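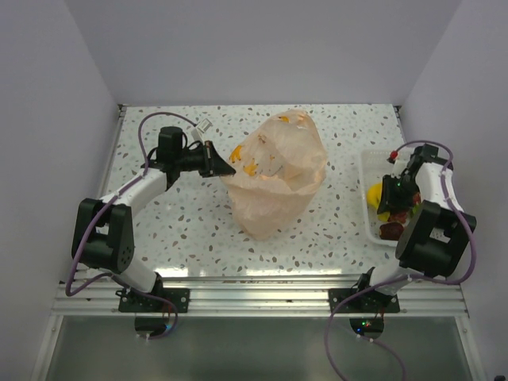 Teaching two arms to pack the fruit

Bags are hard. Anneli Seppälä will tell you this within a minute of meeting her, usually while smoothing one flat on the bench at Namadia, the small automation shop in Rustden where she runs the teaching room.

The job she has been working on since November is simple to say. One arm takes hold of the mouth of a thin plastic bag. The other picks fruit out of a white basket and drops it in. A grocery packer does it without looking. For a pair of robot arms, the first half is the trouble, as a bag has no fixed shape and the opening is never in the same place twice.

Namadia doesn't write code for each movement. The operator stands in the next bay with a second pair of arms, light ones with handles, and moves those by hand. The working arms copy. Every joint angle is recorded along with the video, and a finished run is called a demonstration. The bag task has 311 of them so far. Seppälà's target is 500 before anyone trains on the set.

"I thought we'd have it done in two weeks," she says. "Then we started on the bags."

The first problem was grip. The black fingers come to a narrow point, good for pinching a rim, but early operators squeezed too far down and caught both layers of plastic. The bag then looked held and could not be opened. Seppälä now has people approach from the side, close on one layer only, and wait a moment before moving the second arm. Runs where both layers were caught are kept in a separate folder. She may use them later to teach recovery.

The second problem was the operators. Everyone has their own way of doing it. One lifts the bag before filling it, another leaves it standing on the table and brings the fruit over. Either works, but a model trained on a mix of the two tends to hesitate partway. The room settled on leaving the bag on the table.

Fruit turned out to be the easy part. A banana gets picked up across its middle. Round fruit is taken from above, with the gripper pointing straight down into the basket, and the wrist has to stay clear of the rim. New operators bump the basket a lot on their first afternoon and much less on their second.

A shift in the teaching room is 4 hours, with a break at the halfway mark. Seppälä tried longer ones and found the late runs were sloppy, with jerky wrists and fruit let go too high. Cables also need watching. They loop up over each wrist with plenty of slack, and operators are told to stop if one starts to pull.

The money for the work comes from Wundach, a produce distributor that wants mixed bags packed in the quiet part of the night. Its manager of packing, Lukoševičius, drives over every few weeks to try the handles himself. On his last visit he managed three pieces of fruit before the bag folded over on him. He asked for another go.

Training is planned once the last demonstrations are in. The first test will use the same table, the same colour of bag and the same kind of basket. Paper bags come after that, and Seppälä has already ordered a box of them.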